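About Rotance

Rotance is a small online shop for women's shoes and everyday clothes. We carry flats, ankle boots, loafers, sandals, cardigans and a short list of bags. Most of what we stock comes in wide and narrow fits as well as standard.

Lucyna Urbańczyk and Wendy Entwistle started the shop after years of working the sales floor at the same department store. They kept meeting customers who wore a size 5 or a size 12 and left with nothing. The first stock was 3 styles of ankle boot, bought as end-of-line pairs and sold out of Wendy's spare bedroom. Both of them still work here full time. Lucyna does the buying and Wendy runs orders and returns.

What we sell

Our main shoe lines are Varkadham and Masilela. Varkadham is leather boots and loafers, with a low heel and a rounded toe. Masilela is lighter: canvas slip-ons, sandals and a ballet flat with a padded insole. Clothing is sold under the Brumero label and is mostly cotton knits and washable trousers. Care instructions are on every product page, under the size chart. 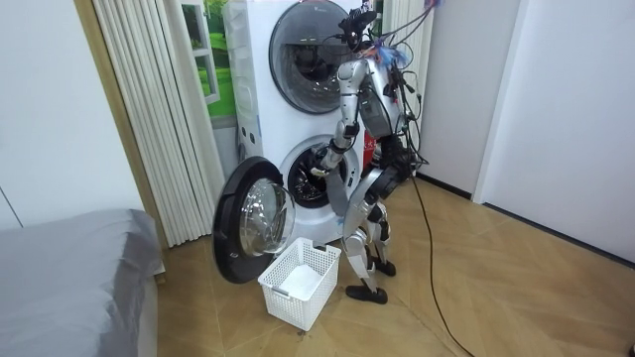
We add new styles twice a year. The spring styles go up in March and the fall ones when the boots arrive from the maker, so that date moves. At the moment we have about 890 items on the site, counting each color separately. When a style sells out in your size, you can leave your email on the product page and we will write if it comes back.

Sizing

We measure every shoe ourselves before it is listed. The length and width on the page are for the inside of the shoe, in inches. If you are between sizes in Varkadham boots, go up. Masilela sandals run true. Brumero cardigans are cut long in the sleeve, and the petite sizes are shorter by two inches.

Orders and returns

Orders are packed within three working days. Returns are free for shoes and can be sent back in the original box, unworn outdoors. Clothing returns need the tag still attached. Refunds go to the card you paid with, and exchanges ship once we have the first pair back.

Contact

Use the form on the Contact page for anything about an order and include your order number. There are five of us in the office, and one of us will reply by email. We do not have a showroom.

Page last updated July 16, 2025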